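Galerie: Mikrofasertücher rollen und lagern
Stand: 14/05/2024

Startseite / Textilien / Galerie

Die Galerie gehört zur Arbeitsanweisung 17 (Tücher und Kleintextilien, Standort Warnau). Die Anweisung selbst liegt als Ausdruck im Wäscheraum und wird auf dieser Seite nur in Auszügen wiedergegeben. Maße gelten für das Tuch im gewaschenen und vollständig getrockneten Zustand.

Geltungsbereich

Mikrofaserhandtücher, grau, einlagig, mit umlaufendem Saum. Für Frottee gilt weiterhin das gefaltete Format nach Blatt 11. Bodentücher und Fenstertücher werden nicht gerollt. Tücher mit offenem Saum oder Brandstellen gehen vor dem Rollen in die Aussonderung und werden dort ausgetragen.

Warum gerollt wird

Gefaltete Mikrofaser rutscht im Stapel. Bei der Umstellung in Warnau standen beide Formate mehrere Wochen nebeneinander im Regal. Die gefalteten Stapel mussten nach fast jeder Entnahme neu ausgerichtet werden, die Rollen blieben liegen. Eine Rolle lässt sich außerdem einzeln aus der Mitte ziehen. Nachteil: Der Platzbedarf in der Höhe ist etwas größer, und ungleichmäßig gerollte Tücher gehen an den Stirnseiten auf. Knicklinien treten beim Rollen praktisch nicht auf, was bei Tüchern für Glasflächen von Bedeutung ist.

Arbeitsfläche

Glatte, helle Tischplatte, sauber und trocken. Auf rauem Untergrund hakt die Faser, und das Tuch verzieht sich beim ersten Umschlag. Die Fläche muss das Tuch in voller Länge aufnehmen; über die Kante hängender Stoff zieht die Rolle schief. In Skonau wird auf einem Tisch mit 2000 mm Länge gearbeitet, an dem zwei Personen sitzen können, ohne sich zu behindern. Krümel und Flusen vor Beginn abwischen, Mikrofaser nimmt beides sofort auf.

Ablauf

Tuch flach auslegen, Etikett nach unten. Von der Mitte nach außen glattstreichen. An der abgewandten Schmalseite beginnen, den ersten Umschlag eng und parallel zur Kante legen. Danach mit gleichmäßigem Druck auf die Körperseite zu rollen. Stirnseiten nach jeder halben Umdrehung kontrollieren und bei Versatz sofort zurückrollen. Ein Versatz, der erst am Ende korrigiert wird, bleibt als Wulst in der Rolle. Der Saum wird zuletzt aufgelegt und angedrückt. Gummibänder werden nicht verwendet, sie hinterlassen Abdrücke.

Wer beidseitig einschlägt, also die Längskanten vorher zur Mitte legt, erhält eine kürzere und dickere Rolle. Dieses Format ist nur für die Transportkisten Typ Plostard vorgesehen. Im Regal wird mit voller Breite gerollt.

Häufige Abweichungen

Kegelform: Eine Hand drückt stärker als die andere. Rolle öffnen, neu beginnen.
Lockerer Kern: Der erste Umschlag war zu groß. Nachziehen hilft nicht, der Kern bleibt hohl.
Saum verdreht: Das Tuch lag beim Auslegen nicht flach, meist an der Ecke mit dem Etikett.
Restfeuchte: Die Rolle fühlt sich im Inneren klamm an. Zurück auf die Leine, mit geöffneter Lage.

Waschen und Trocknen vor dem Rollen

Ohne Weichspüler, getrennt von Baumwolle. Flusen aus Frottee setzen sich in der Faser fest und sind danach kaum zu entfernen. Trockner nur auf niedriger Stufe. Nach dem Trocknen liegend auskühlen lassen; warm gerollte Tücher behalten Wellen. Im August wird wegen der Luftfeuchte im Untergeschoss eine Stunde länger ausgelegt.

Lagerung

Rollen liegend einsetzen, Saum nach unten, höchstens drei Lagen. Behälter mit Deckel bevorzugt, Beschriftung an der Stirnseite. Fachnummer 61 bleibt für Ersatzbestand reserviert und wird nicht für die laufende Entnahme genutzt. Bestandskarte nach dem Auffüllen abzeichnen. Rückfragen zum Format beantwortet die Textilstelle Tseng, Aushang neben der Tür.

Abbildung zum Arbeitsschritt Rollen

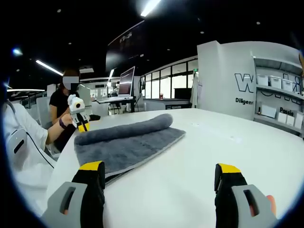
Der Kern ist bei Mikrofaser die kritische Stelle, weil das Material unter Druck nachgibt und ein zu weiter Anfang erst spät auffällt. Als Bezugslinie für die Parallelität dient der Saum, der am grauen Tuch etwas heller abgesetzt ist und am noch flachen Teil frei liegt. Die hintere Hälfte ist zu einer dicken Rolle aufgenommen, die schräg auf der weißen Tischplatte liegt; zur Ausrichtung zählt der Winkel zwischen Rolle und Saum, die Lage zur Tischkante ist ohne Belang. Weiter mit Blatt 11, gefaltetes Format.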